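Notebook, dye bench, May

Third attempt at the red. The first two are in the bin, and I have stopped saying the word "madder" in front of visitors.

Where we stand: the Filtholm book cloth takes blue and brown like a lamb and treats red as a personal insult. Ponorgate wants red for the small boxes. They have wanted it through two swatch cards and one phone call in which I described the color as "warm," a word that did not help. 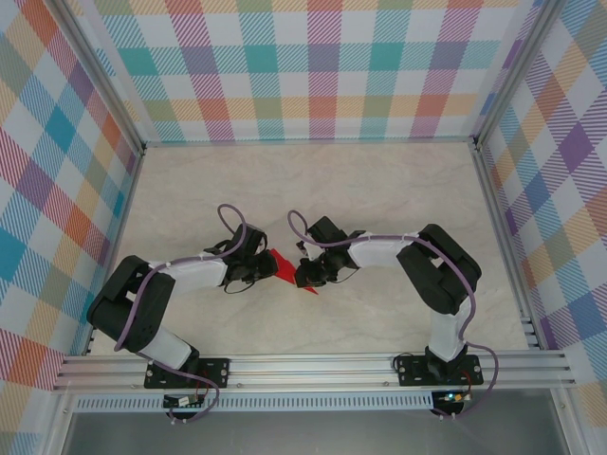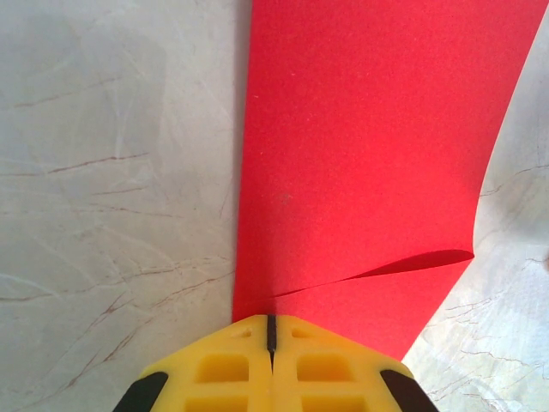
Red, on a pale surface.

Started the bath at 8 in the morning with the kettle that does not lie. The other kettle reads whatever it likes above 70 and should be retired, but it has the better handle, so it keeps getting picked up. I have put tape on the handle. If you are reading this and you removed the tape, please put it back.

Bath: 1000 ml water, 20 g root, ground the night before and left to soak under a plate. Soaking helps. The previous batch went in dry and floated around like lawn clippings for half the morning. Chalk, a pinch. I know a pinch is not a measurement. The small scale has no battery again.

Brought it up slowly. The plan was to hold at 60 and be sensible. Held at 60, more or less, until the delivery came and I had to go sign for a pallet of board addressed to the people downstairs. Came back to 88. That is brown territory. Everything I have read says madder goes brown when it gets too hot, and everything I have read is correct, because the first strip out was the color of a good saddle. A very even saddle color, too. Naturally that is the most level dyeing we have had all spring.

Kept the saddle strip. Somebody will order a brown box someday and I will pretend it was planned.

Second bath, same recipe, no signing for anything. Four strips of Filtholm cloth, mordanted in alum overnight, one left plain as a control. Notes on each:

Strip A, in at 40 and raised with the bath. Good depth, slightly orange. Best of the lot in daylight, worst under the tube lights, where it looks like canned soup.

Strip B, in once the bath had reached 60. Blotchy on one side where it folded over on itself. My fault, I was eating.

Strip C, same as B but stirred like I meant it. Even, a shade paler than A. This is probably the one.

Strip D, the plain one. Pink. A sad, apologetic pink that came off on my thumb when I rubbed it. Confirms the mordant is doing something, which was the point of the strip.

Rinse water ran clear on C by the fourth change. A took a good deal longer and I gave up before it did. Will rub test both with a damp rag tomorrow once they are fully dry. Last time I tested early and frightened myself for nothing.

About the paste. Arango's wheat paste is fine on the dyed cloth if it is thick. If it is thin it strikes through and leaves a darker patch in the shape of whatever you brushed it with, and you get a lovely permanent portrait of a two-inch brush on the lid. Thick means it holds a peak. I have written this on the jar as well, though the jar already has three other instructions on it and two of them disagree.

Tried a lid with an offcut of C. Corners went down well. The cloth is a little stiffer than it was before the bath, and it wants to be creased with the bone folder twice, once damp and once nearly dry. The joint at the back has a faint pale line where the crease broke the color. I don't love it. Could go over it with a little of the bath on a brush, but touching up madder is how you end up with a box that looks as if it had an accident. Leaving it. We can see what Ponorgate thinks, and what they think will be "could it be a bit redder."

On redder: Jovemlow sell a ready-dyed cloth that is exactly the shade wanted, costs less than my morning, and does not need me. I have the sample pinned over the sink. I look at it the way you look at a neighbor's lawn. The argument against is that the boxes are being sold as dyed in house, and it says so on the little card that goes inside them, and the cards have been printed. So in house it is.

Things to try next:

Alum plus a little cream of tartar. There is a tub on the top shelf, unless it went into somebody's pancakes.

Harder water. Ours is soft enough to lather in your sleep, and madder is supposed to like calcium. Could add more chalk, measured this time, so battery first.

Keeping the root in a bag. The grit gets into the weave and has to be brushed out after, and on strip A there are specks that I can feel with a fingernail. On the other hand the bag may starve the bath. Run one of each.

A lower ceiling. 60 may already be warm for this root. Try 50 and a longer soak, and let the pallets sign for themselves.

Saved the exhaust bath in the white bucket with the lid on. It still has color in it and I want to see what a second dip gives. Please do not pour it out, wash anything in it, or put a mop in it. The last of these has happened.

Afternoon, 4:20. Strip C has dried lighter than I hoped, as they all do, and I should know that by now. Held it against the Jovemlow sample. In the doorway they could be cousins. At the sink they have never met. Cutting C into two, half for the rub test, half to go in the window with a strip of card over one end until we run out of patience. Strip A goes in the window with it.

To order: a battery for the scale, alum, muslin for bags, and a new thermometer for the kettle with the good handle.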